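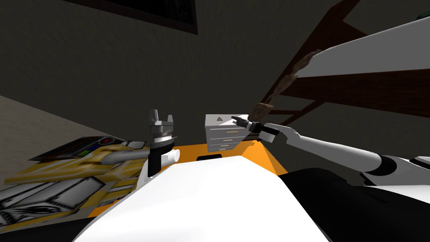

Minddale Builders Forum > Simulation > Right arm keeps shoving the drawer chest

kestrel_pv
Posted January 3, 2025

OK so I'm stuck and I've been staring at this for two evenings. The task is about as simple as they come: open the top drawer on the little white three-drawer chest, orange table, two-arm setup. It ran fine all fall. Then I moved to the Prellach physics build and now the right arm reaches in, touches the side of the chest and just keeps pushing. No stop, no retract, no contact fault in the log. I ran 90 episodes last night and 59 of them ended with the chest shoved over or on the floor.

My worry isn't really the sim. Pravesh Shezi wants this policy on the real arms at the Davton shop and I don't want to be the person who signs off on it.

tinroof
What's your contact force limit set to? The new build changed the default and it ignores the old key without a warning. I lost a weekend to that one.

kestrel_pv
Checked that first! It's set under the new key and it prints correctly at startup. The left arm stops the way it should if I drive it into the table. It's only the right.

Nokuthula Visser
Look at your collision meshes. That black gripper comes to a point, and if the simplified mesh got regenerated when you upgraded, the fingertip you see may be sticking out past the fingertip the solver knows about. So on screen it's touching and as far as the physics cares it's still on approach. We had the same thing at Van Wyk back in September, with a cup instead of a chest.

tinroof
Doesn't fit though. If the solver thought there was no contact, the chest wouldn't move.

Nokuthula Visser
It moves once the rest of the mesh gets there. The question is which link the force gets charged to. If it's the link behind the fingertip and that one isn't on your monitored list, you get a push and no fault. Kestrel, can you print contacts per link?

dolly_m
I'm going to disagree with both of you a bit. Your approach pose is bad. Why is the gripper coming in at the side of the chest at all when the handles are on the front? Fix the grasp target and you never hit this.

kestrel_pv
Fair, the grasp target is off too, I'm not arguing. But a bad pose should trip the stop. If I fix the pose and leave the stop broken, it'll find some other way to lean on something, and at Davton that something could be a person's hand.

dolly_m
Sure, but you can do both. I'd still do the pose first, it's a ten-minute job.

tinroof
Stop first. Sorry dolly - I've seen people "get to it later" and later is after a bent wrist.

kestrel_pv
Printed the contacts. Nokuthula called it. Episode 11, right side: all the force is on the link behind the fingertip, zero on the fingertip itself, and that link isn't in the monitored list. The left arm has its list written out by hand so it never changed. The right one was pulling names from the old file and skipping whatever it couldn't match. Silently!!

Nokuthula Visser
Make it crash on an unmatched name. Please. And tell Pravesh before anybody copies that config over.

kestrel_pv
Told him, the Davton run is on hold. I've put the link in the list by hand and I'm rerunning the same seeds now with the bad pose left in on purpose. First few are faulting on contact like they should. Still have to regenerate the fingertip mesh, and yes dolly, the pose.

tinroof
Post the config diff when you're done? I want to check mine.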